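Two grippers, one table: notes from the second collection week

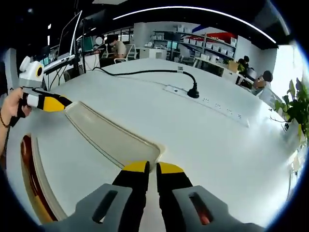 The first week went to calibration and gave us very little usable data, so I count the project as starting with the second. The plan was 1,000 two-handed demonstrations, recorded by hand with no arm involved. We kept 287 by Thursday evening. The rest of this post covers where the others went.

Most of the rejects failed on tracking. Each gripper's pose is estimated from its own camera, and a white tabletop gives the estimator almost nothing to hold on to. If the operator leans in close, the view is mostly table and the trajectory starts to drift. Praritz, our replay tool, flags any episode where the two grippers disagree about their relative position by more than a set threshold. I tightened that threshold on Monday's data and lost a third of it.

The second cause was speed. People move faster than the arms can. A demonstration that looks fine on video may ask for a wrist acceleration that the Toreck controller simply clips, and the replayed motion then arrives late at the grasp. I now ask operators to pause briefly before closing the fingers and again before letting go. It feels unnatural for the first hour or so.

Bowls are harder than I expected. With parallel fingers you have to take the rim, one finger inside and one outside, and the approach angle matters more than the position. Operators correct this with the wrist without noticing. The policy has to learn it from examples, so I want the angle varied on purpose and the start positions shuffled between episodes.

Storage is a smaller problem. The full set came to 1,960 files before cleanup, counting both streams and the logs, and the naming scheme from the Besta runs did not survive having a left and a right hand. I have rewritten it. Old scripts will break.

Next on the list is a textured mat for half of the episodes – same bowls, same operators – to see how much of the drift goes away.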